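Wednesday, July 15, 2020

Sink day for the robotics club, and I came home so tired and so pleased that I'm writing this in bed with my shoes still on.
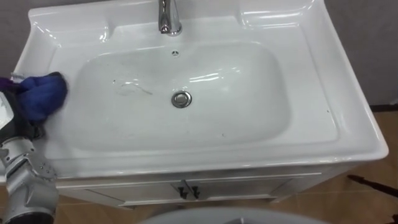

Blue cloth on the left side of the bowl, with the drain in the middle.

Mei Whitfield has the summer group at Wandham working on household chores, and she let me take the wiping program for the whole afternoon (I had been hinting since February, so I suppose she gave in!). My job was the path the cloth follows down the slope of the basin and around the drain. Too light and it skates over everything, too hard and the arm stops itself and sulks until somebody clears the fault. I changed the pressure setting 23 times, and I have every one of them written in the green notebook in case I need to go back.

The corners by the faucet are still a puzzle. Mei thinks we should teach those separately and join the two paths later, and I think she's probably right, though I argued for a good while, mostly because I'd already written the long version and was fond of it.

Supper was cold noodles. Tomorrow I want to try a smaller fold in the cloth, and I must remember to bring back Mei's screwdriver.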